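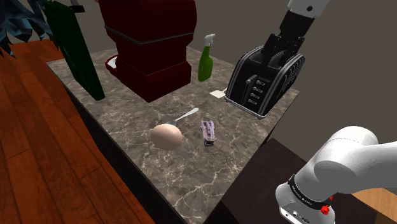
According to Diệp Âu, the comparison only became repeatable once both grippers were run from the same start pose, and any site that skips section 4.2 should expect numbers that cannot be set against anyone else's. The start pose is therefore fixed in the Skakdale kitchen task file and is locked by default.

4 Comparing two grippers in simulation

4.1 Before you start

You need a working Skakdale install, the kitchen counter task file, and both gripper profiles. The profiles used in this section are Nalen (angular fingers) and Zupan (flat pads). Both are two-fingered and share one wrist mount, so the arm model does not change between runs.

Note: Profiles saved before release 6 do not store finger friction. Open and resave them first.

4.2 Load the task and the first gripper

1. Open the task file and wait for the status line to read READY.
2. In the Tool panel, select Nalen.
3. Press Reset Pose. The gripper moves to the start pose with the fingers pointing down.
4. Set the tool offset. Nalen and Zupan differ in length by 28 mm, and the offset is not updated when the profile changes.
5. Set the closing force limit to the same value for both grippers. Write it down.

Caution: Do not edit object positions by hand after step 3. The randomizer reads them at reset, and a moved object gives a different layout on every later trial.

4.3 Set the target list

The counter holds objects of different shapes on purpose. Add targets in this order:

1. Egg. Tests closing on a curved surface.
2. Fork. Tests a thin object close to the counter. Set the approach height before the first trial.
3. Spray bottle. Tests an upright grasp below the trigger head.

The toaster is an obstacle in this task. Leave its collision shape on. If planning fails near it, raise the transit height in small steps and do not shrink the shape.

4.4 Check the second view 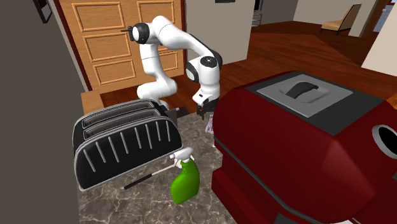

Section text: Panagiotis Angelovski | Last revised 16 April 2025

The second view looks at the arm from another side of the counter. Use it to check clearance at the links and wrist, which a view centered on the gripper can miss.

1. Switch to the second view and press Reset Pose again.
2. Jog the wrist through its full range at low speed.
3. Watch the gap between the gripper and the red appliance. If the contact light comes on, stop and go back to step 4 of 4.2.
4. Confirm that the target is not hidden behind a larger object. A hidden target is still graspable but will be logged as OCCLUDED if vision input is on.

4.5 Run the trials

1. Set the trial count to 600 per gripper. One batch takes some 2 hours with rendering off.
2. Press Run. Do not change views during a batch.
3. Save the log under the profile name.
4. Select Zupan, repeat 4.2 from step 3, and run again with the same seed.

Note: If the seed field is blank, a new seed is drawn and the two logs cannot be paired.

4.6 Read the logs

Open both logs in Istudent and choose Compare by Target. Slips and missed grasps are listed in separate columns. A trial stopped by a planning error counts as neither and should be rerun from its trial number.

For error codes, see section 7.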